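Memosska forum > Film and TV > Foreign language

Thread: Cuseo disc vs. streaming version, missing subtitles in reel 2

kestrel_aspect
Rented the Cuseo disc through the mail service last week and compared it with the version on Akine. The streaming copy drops subtitles for the entire phone call between the sister and the insurance adjuster. On the disc that call is fully translated. It's 30 lines or so of dialogue, and without it the later scene at the ferry office makes no sense. Can anyone confirm whether this is a bad subtitle file or a different cut?

Player is a standalone Blu-ray unit, region A. Streaming was through the TV app, English subtitles on, not SDH.

moorhen77
Same on mine through a browser. Switch to the SDH track and the call is translated. The plain English track seems to be a forced-narrative file that somebody filled in later by hand. Timing is also off by half a second after the call.

kestrel_aspect
SDH works, thanks. It does put [WAVES] on screen every time they cut outdoors.

dlugosz
The plain track follows the theatrical print. I saw it in a theater and the phone call was not subtitled there either. The audience is supposed to be in the position of the younger brother, who is in the room and doesn't speak the dialect. The disc "fixes" something that wasn't broken.

moorhen77
Do you have a source for that? The brother answers a question about the call two minutes later. He understood it.

dlugosz
He answers a question about the tone of it. Watch it again. He says she sounded tired.

moorhen77
"She said she's tired of paying" is the disc translation. "She sounded tired" is the streaming one. Those are two different lines and only one of them can be what he says.

tperrault
I speak the language, not the dialect. His line is closer to the disc version. There is a verb for paying in it. The streaming translator either misheard or was working from a dialogue list for an earlier edit.

The dialect in the call I can follow at maybe half. The disc translation is reasonable where I can check it, but it flattens the forms of address. She moves from formal to familiar with the adjuster partway through, and neither track marks it.

dlugosz
Fine on the brother's line. I still say the call was unsubtitled in the theater.

halfgauge
Some technical detail. I have the disc here. There are two English streams, one full and one for signs and songs. Frame count for the call matches the streaming version exactly, so it is the same cut. Aspect ratio is the same on both. The streaming encode is noticeably softer in the night scenes and there is banding in the sky over the harbor. Disc audio is lossless 5.1, streaming is lossy 5.1 with the center channel a bit low. If you have trouble hearing the call on Akine, raise the center.

The disc menu defaults to subtitles off. You have to turn them on before starting the feature, or it goes back to off at the chapter break. Known problem with discs authored by Kwon. Their previous release did it too.

kestrel_aspect
That explains the chapter break. I thought my player was at fault and did a firmware update for nothing.

orrin_b
Long-time reader, don't post much. On whether the film is any good, since the thread has not touched on it: I found the first hour well built and the last 30 minutes padded. Yoon-hee Kong is very good as the sister. Jin-sol Yoo as the adjuster has a part written mostly as exposition and does what he can with it. The courtroom material could go. The running time on the case says 201 minutes, and I don't see what the length is for.

dlugosz
The courtroom material is the only place the father's version of the accident is heard. Take it out and you have a film about a woman who makes phone calls.

orrin_b
I would watch that one. It would be shorter.

tperrault
Agree with orrin_b on the courtroom, disagree on Yoo. His pause before he gives the claim number is the best acting in it.

halfgauge
Did my second viewing in two sittings with the disc. Intermission card is at the end of chapter 9, and that is the right place to stop. The streaming version removes the card and puts a hard cut there, which looks like an error if you don't know about it.
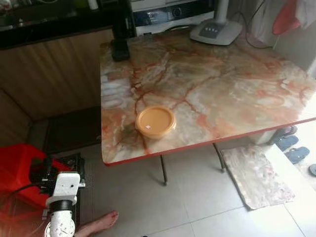

On that second viewing I also logged the subtitle timing in reel 2. The disc is consistent throughout. The streaming track starts in sync, slips during the phone call, and recovers at the ferry office. A slip that recovers points to a section pasted in from another file, possibly one timed at a different frame rate. Moorhen77's guess about a file filled in by hand fits with this.

moorhen77
That matches what I have. I reported it through the Akine help page. The reply was to reinstall the app.

kestrel_aspect
I got the same reply. I sent a second message with the start and end times of the call and asked for it to go to whoever handles captions. They gave a window of 60 days.

dlugosz
If they replace it, I hope they leave the call alone and correct only the brother's line.

moorhen77
If they leave the call alone the ferry office is still a mess. She repeats the claim number there and the viewer has never been given it.

dlugosz
The viewer is given it in the letter, in the opening.

tperrault
The letter has the policy number. Different number.

dlugosz
Will check.

halfgauge
Letter is in chapter 1, right after the titles. It is on screen long enough to read. The signs and songs stream translates it, the full stream does too. On Akine the plain track skips it.

orrin_b
For anyone deciding which to rent: disc, full English stream, stop at the card. Mail service had a wait on it when I looked in December but it was showing as available this morning.

kestrel_aspect
Mine went back today so that may be my copy. Small scratch near the outer edge, played without trouble here.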